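Supply Room Assistant, Part Time
Skustance Center for Household Goods Recovery, Clundinton

The Skustance Center invites applications for the position of Supply Room Assistant. The Center receives surplus household and personal care goods from stores and distributors in the Clundinton area and prepares them for delivery to 157 partner shelters, schools, and meal programs. Nearly 2,000 items pass through the supply room in an average month, a large share of them in plastic bottles.

The Assistant reports to Octavio Alarcón, Supervisor of Sorting and Storage, and works in the Patrício Building on the lower level. The appointment begins in July and is renewable each year, subject to funding.

Duties

The Assistant will check incoming goods for damage, sort them by type, and place them upright on the correct shelf. Bottles make up the greater part of the work. They vary a good deal in shape, and many do not pack well side by side. A white bottle with a narrow base and wide, rounded shoulders, for example, must be packed with a divider and may not be stacked.

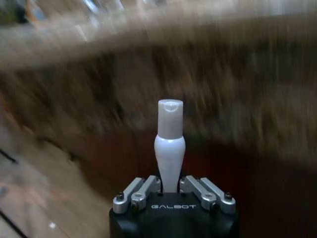 Additional duties include:

Wiping down shelves and bins at the close of each shift
Recording shelf counts in the Flolton inventory system
Setting aside any item with a missing label for review by the Supervisor
Preparing mixed cartons according to the partner request sheet

Qualifications

Applicants must be at least 18 years of age and able to stand for most of a shift. Cartons may weigh up to 30 pounds. Careful handwriting and basic computer skills are required. Previous work in a stockroom, pharmacy, or grocery store is desirable. Training in the Flolton system is provided during the first two weeks.

Hours and Pay

The position is scheduled for 60 hours per month, in shifts beginning at 8:30 a.m. or 1:00 p.m. Pay is hourly and follows the Center's published scale for support staff. Employees who complete 100 hours of service become eligible for paid leave.

How to Apply

Applicants should submit a letter of interest, a current résumé, and the names of two references to the Personnel Office, Skustance Center, Patrício Building, Clundinton. Review of applications will begin in June and continue until the position is filled. Interviews are held on site and include a short sorting exercise.

The Skustance Center is an equal opportunity employer. Applicants who need an accommodation at any stage of the process should contact the Personnel Office.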